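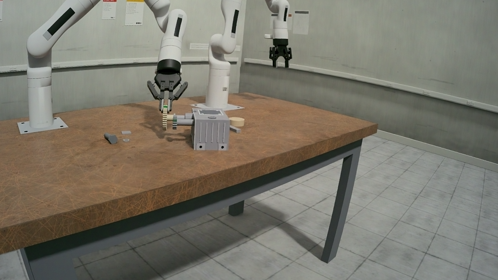

*2 min read*

**Ticket 568: gear jams going onto the input shaft, left arm stops**
Opened by: Marlene Görtz, Bunau cell
Assigned to: Karthikeyan Kurup
Status: open, workaround in place

**Marlene, Tuesday, first entry**

Hi Karthikeyan, and sorry in advance for the length of this one! We're on the simulated gearbox job, the step where the left arm carries the small spur gear (the pale one with the green hub) over to the gray shaft on the side of the housing. It lines up nicely, it starts to slide on, and then it binds. The arm keeps pushing for a moment, the force limit trips, and everything stops with the gripper still closed around the gear. I ran it 93 times overnight and 13 of those ended this way.

The second arm waits up on the right with its gripper open while all this goes on, and it never gets its turn after a stop. I did wonder whether the bolt, the washer and the little square plate were getting knocked on the approach, but I went through the contact log and nothing touches them.

**Karthikeyan, same day**

Never apologize for a long ticket, I'd much rather have it all. Could you send me the wrist angle for the bad runs? I have a hunch the gear is sitting a touch crooked in the fingers before it ever gets to the shaft.

**Marlene, 4:40 p.m.**

You were right! In 12 of the failures the gear had tipped slightly in the grip. The last one looks perfectly straight to me and still jammed, so please don't close this yet. Vusumuzi reminded me that we loaded the new finger pads from Skiltero in May, and the contact friction was left at the default, so the gear may be creeping as the arm comes down.

**Karthikeyan, 5:15 p.m.**

That would do it. For now I've halved the insertion speed and added a back-off: if the side force climbs, the arm pulls straight out, squares up the gear and tries once more. A second trip still stops both arms, and I'd like to keep it that way. Please leave the force limit where it is, even if the Brunach folks are in a hurry, as their real cell copies our settings.

I'll rerun the straight one tonight with full contact logging and write back here in the morning.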